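Bordale Controls
@bordalecontrols
Thread on spare parts storage for small workshops. Mostly labelling, some stock levels, a bit on humidity. 1/15

Starting point: one maintenance room serving the Plalov line and the older Leiva line. The stock list had 67 part numbers on it. The shelves held a good deal more than that, much of it unlabelled and some of it for machines that were scrapped years ago. 2/15

The first job is the list. Write down what the running machines use, straight off the drawings and the nameplates. Do this before opening a single drawer. If you start with the drawers you end up writing a list of what was bought. 3/15

One line per part: maker's number, our number, where fitted, quantity fitted, lead time, shelf position. Six fields. We tried adding price and supplier contact and they were out of date by June. Those stay with purchasing. 4/15

Our numbers carry no meaning. Older schemes packed the voltage, colour and machine into the code, and then a part got used on a second machine and the code was wrong. A plain running number never goes wrong in that way. 5/15

Stock level. Take the longest lead time you have had on the part, multiply by the worst rate of use, round up. For cheap items keep that plus one. For drives and controllers keep one, if the maker still sells them. If the maker has stopped, that is a different talk with the plant manager. 6/15

Small electrical parts go in shallow trays, one layer deep. Deep bins hide the bottom layer, and the bottom layer is where the wrong contact blocks live. Push-buttons are the usual offenders: similar heads, different contacts behind the panel. 7/15

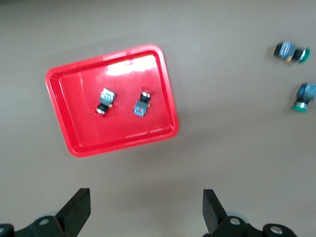
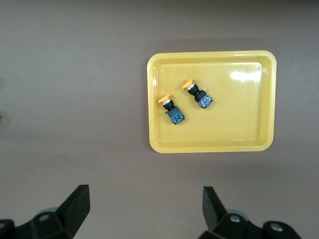
Red tray first, then yellow. Push-button switches in both. 8/15

3 min read · 15 posts

Tray colour means nothing in our system and I would leave it that way. Colour coding holds up until you run out of one colour. The label on the shelf edge carries the position, the label on the bag carries the part number, and the two get checked against each other at issue. 9/15

Labels: printed, black on white, part number at the largest size that fits. Bar code underneath if you scan. Thermal paper fades near a heater or a sunny window. We reprinted 157 of them after one summer and moved to a resin ribbon on polyester stock. No fading so far. 10/15

Humidity. Keep the room under 60 per cent relative and keep it steady. Swings do more harm than a constant middling figure, as metal parts sweat when warm air comes in from the loading dock. A cheap logger on the middle shelf is enough. Read it monthly. 11/15

Contacts that have sat for years grow a film. On a low-current input that film can be enough to give an open circuit on the first few presses. Check with a meter before fitting, at the terminals, with the button worked by hand a few times. Anything that reads high or jumps about goes in the scrap tin. 12/15

Rubber is the other one. Seals and gaskets age in the bag. Write the date received on every bag and use the oldest first. We throw out seals at five years regardless of how they look. Cable glands get the same treatment. 13/15

Issuing parts. We ran Jikum for the stock records for a while and went back to a sheet on a clipboard, typed in at the end of each shift. The software was fine. The terminal was at the far end of the building and people took parts at 3 am without walking there. Records were some 5 per cent out within a month. With the clipboard on the door the error is small enough to catch at the yearly count. 14/15

Returned parts are the last gap. A part taken out for fault-finding and then not needed goes back in a marked bin by the door, never straight to the shelf. It gets metered, rebagged, relabelled and then put away. If it fails the meter, tag it and bin it the same day. Next thread will cover fuses, including which ones are not worth keeping. 15/15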